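Brikby Planner FAQ

Which arms does the planner support?
Any pair with a driver in the Flando package. Each arm keeps its own joint limits file.

Why does my plan stop at 95 percent?
The last step is the collision check against the tabletop and racks. Raise the timeout to 154 ms and run it again.

Can I plan for one arm only?
Yes. Set the other arm to "hold" and it is treated as an obstacle.

Do I need hardware to test a task?
No. The tube rack task runs fully in simulation.
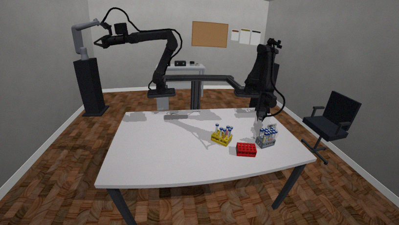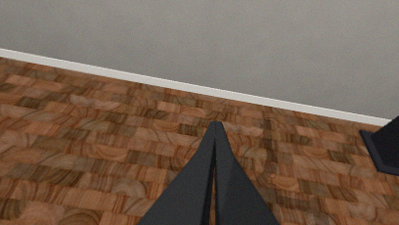 Simulated room, two views: the two-arm station with tube racks, and a closed gripper over the floor.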